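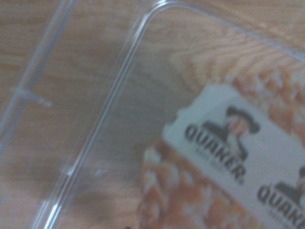 Wrist camera view, tray station: Quaker granola bar in the clear plastic tray, on the wood work surface.

Musdale arm build - progress report to the Rukport workshop fund, February

Status
The arm moves under its own control and the wrist camera is mounted. Work this period went into picking single wrapped items out of a clear tray. The gripper fingers are the second printed version; the first set flexed under load and was scrapped.

Picking
The log now holds 391 attempts. Most failures fall into two groups: the fingers close on the tray rim, or the item is found at the wrong angle. Clear plastic remains the harder problem. The rim shows up as a pair of bright lines, and wood grain seen through the tray floor gives the edge finder false corners. Printed labels are much easier to locate, so the current routine finds the label first and takes the grip angle from it.

Two changes are under test:
Search area limited to the inside of the rim
Lower exposure, to cut highlights on the plastic

An opaque tray would remove the problem, but clear trays are in the agreed scope and stay in.

Hardware
The Oda wrist joint developed play and was shimmed. It has held for 39 hours of running. The cable to the camera still rubs at full rotation and needs a longer loop. Rotation is limited in software until this is done.

Spending
Spent to date: $3,675. The power supply from Jenport came in over the estimate. The difference was taken from the spare motor line, leaving one spare on the shelf.

Next period
Refit the camera cable, finish the exposure tests and repeat the full pick run with 11 item types. The second payment is requested on the existing schedule.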